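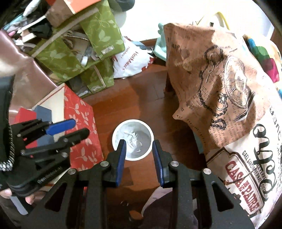
Photo: Ayane Shimada / Jurance

Call for participants: household sorting and storage study

Jurance is recruiting adults for a paid study of how people sort and put away mixed household items at floor level. Sessions are held at the Sugiyama rooms in Morden. Applications are open from 1 July 2022 and stay open until all places are filled. The last sessions will be held in October.

Scope

The study covers small and medium items of the kind that collect in a bedroom or living room: gift boxes, lidded storage boxes, shopping bags, cups, paper scraps, folded and unfolded clothing. Furniture, food, glassware and electrical goods are outside the scope. All work is done on a wooden floor. A low stool and a kneeling pad are available on request.

Tasks

Each participant attends 4 sessions of 60 minutes. A session consists of short sorting tasks with rest periods between them. Typical tasks are:

Clear paper scraps from the floor into a cup or small bin.
Stack gift boxes by size against a wall.
Empty an overfull storage box, sort the contents, and repack it so that the lid closes.
Fold clothing and separate it from boxed items.
Flatten and store plastic shopping bags.

Task order changes from session to session. Written instructions are handed out at the start of each one. Participants choose their own method unless the instruction sheet states otherwise. Speed is not scored. Items that do not fit in the assigned box are to be left beside it.

Requirements

Age 18 or over.
Able to kneel, squat or sit on the floor for up to 8 minutes at a time.
Normal or corrected vision.
Able to read instructions in English.
Available for all sessions.

Left-handed and right-handed applicants are both accepted. State your preferred hand on the form. Previous work in housekeeping, retail stock or moving services should be listed but is not required. Persons who took part in the Rinon storage study are not eligible.

Clothing

Wear trousers and a top with close-fitting sleeves. Rings, bracelets and watches must be removed before the first task. Outdoor shoes are left at the door. Indoor slippers with a non-slip sole may be worn.

Payment

Payment is made per completed session by bank transfer. The rate is given in the information sheet. A session canceled by the participant on the day itself is not paid. Travel costs are not refunded.

How to apply

Request the information sheet and application form from Marietjie Zwane at the Jurance study office, quoting reference 1236. Return the completed form with your preferred session times. Questions on the tasks or on physical requirements go to Haruto Sakai at the same office. Applicants who are selected will receive a start date and directions in writing.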